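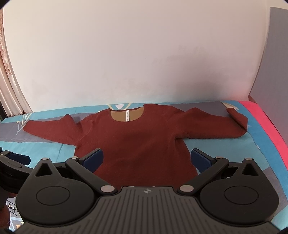

Section 11: Snags, jams and fingers that stay shut

Print this page | E-mail this page

This section covers the fault most often reported with the Rovent hand gripper on knitwear: the fingers close on a sleeve or hem, take a loop of yarn into a joint and refuse to open again. The log calls it Fault 12. Users have other names for it.

Caution: A jammed finger is still under spring load. Keep your free hand away from the linkage arms and from the triangular openings in the brackets, which are exactly the size of a curious fingertip.

11.1 Before you start

1. Lay the garment out on the bed with the sleeves away from the body. Perfect flatness is not required and, with a fuzzy sweater, not on offer.

2. Open the fingers fully and look at both blue pads. Pick off any fluff. If a pad has started to lift at a corner, change it now. It will not improve with encouragement.

3. Open and close each gripper on nothing, slowly. The two fingers should move together. If one lags, go to 11.3.

4. Where two grippers are in use on one garment, agree who lets go first. With one person holding both, this is a short meeting.

11.2 Freeing a caught garment

1. Stop. Do not pull. Pulling turns a small loop into a long one, and the garment into something for the dog.

2. Lower the gripper until the cloth is slack and resting on the bed.

3. If a second gripper is holding the same garment, release that one first.

4. Ease the trigger off fully, then look at the pins in turn. The loop is usually at an upper pin. If it isn't, it is at a lower one, and you will need better light.

5. Lift the loop clear with the blunt hook supplied. If the blunt hook has gone missing, a crochet hook will do. Scissors will also do, once.

6. Check that nothing is left behind in the joint. A strand of wool wound round a pin will pass every test until the next fold.

Note: Keep care labels out of the pads. They are stiff and slippery, and the fingers close on them as though nothing were amiss. The garment then stays where it was while the gripper sets off alone.
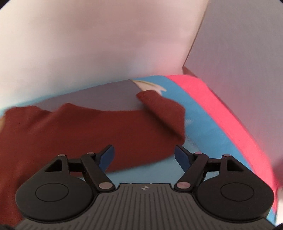 Catherine Imrie reports that step 3 matters more than its one line suggests. She let go with the jammed gripper first, the other hand kept travelling, and the cuff came away as a separate item. She would like the order printed in larger type, and adds that the jumper had been a present.

11.3 If one finger lags

1. Wipe the pins and arms with a dry cloth. Do not oil them. Oil moves to the pads, and from there to everything you own.

2. Work the trigger through its full travel 12 times.

3. If the lag remains, take the gripper out of use and tie the red tag to the handle. Leaving it on the shelf with a stern look has been tried.

4. Write the fault in the log with the cycle count. Joints are due for inspection every 1,000 cycles whether or not they have misbehaved.

Caution: Never tape a lagging finger into position. The tape gives way while the spring is loaded, and the bracket comes back faster than you can say so.

For replacement pads, quote part 245 and state left or right.

Print this page | E-mail this page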